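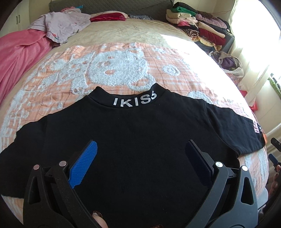 Groka Technical Documentation

Section 3: Fitting and checking the finger pads on the hand-held gripper

Applies to the Groka hand-held gripper used for cloth work. Issued 3rd January. Replaces the August sheet.

The two fingers carry pads of different colours: bright blue on the left, dark navy on the right, as seen by the person holding the tool. Keep to this order on every unit. The Spanos tracking software reads the colours to work out the finger opening, and swapped pads will give readings with the wrong sign.

Before you start

Put the gripper face up on a clean bench. Have ready a soft brush, a lint-free cloth, the pad key and a spare pair of pads from the Skuvberg kit.

CAUTION: Keep your thumb on the handle and clear of the linkage arms while the fingers are moving. The cutouts in the arms can trap a fingertip.

Removing the old pads

1. Open the fingers fully and fit the locking pin.

2. Turn the pad key a quarter turn to the left at the back of the blue pad. Slide the pad off towards the tip.

3. Repeat for the navy pad.

4. Brush lint out of both seats. Cotton jersey and chenille shed heavily, and fibres packed behind a pad will tilt it.

Fitting the new pads

5. Check the diamond texture on the blue pad. If the pattern has worn smooth at any point, do not refit the pad.

6. Slide the blue pad on to the left finger until it clicks, then lock it with the key.

7. Fit the navy pad to the right finger in the same way.

8. Remove the locking pin and close the fingers slowly. The pads should meet flat along their whole length. If they touch at the tip first, go back to step 4.

Checking the pivots

9. Look at the round silver pins on each arm. A pin that stands proud of the arm must be pressed home before use.

10. Open and close the fingers several times. Movement should be even, with no click or side play.

NOTE: Do not oil the pivots. Oil reaches the pads and marks light fabric.

Test on cloth

11. Spread a T-shirt flat on a bed or table, leaving some soft creases in it. A plain dark shirt shows left-over lint best.

12. Bring the open fingers down over the front of the shirt, close on a single fold and lift. Keep to the shirt — a tufted or fleecy cover underneath is easily picked up with it.

13. If the fold slips, wipe both pads with the dry cloth and try again. If it slips a second time, replace the pair.

Service interval

Change pads every 1000 closing cycles, or every 900 on units used mainly with fleece. Always change both together. Return worn pads to the Imstead depot under part number 673.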